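Tolleck board bring-up: progress to the end of February

The first batch of Tolleck carrier boards came back from Stankevičius and 27 of them have been through bench testing. All but 3 boot from cold with the Brorkex processor at its stock clock. The three that fail stop at memory training, and we think the fault is in the routing of the second channel – the layout is being checked now.

Spending on this stage stands at £2,585, including postage and the replacement heatsinks. The remaining £800 is set aside for a second board revision.

Power draw at idle is still higher than we set out in the bid. A firmware change should bring it down, but it has not been tested under load. The Pestavcombe bench is booked until the end of March. 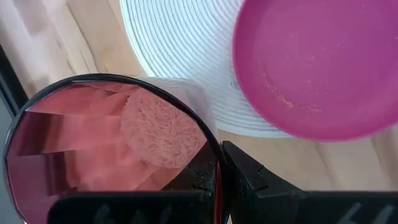
Dorottya Virág asked whether the second revision could wait until the idle figures are in, and would like both in the next report.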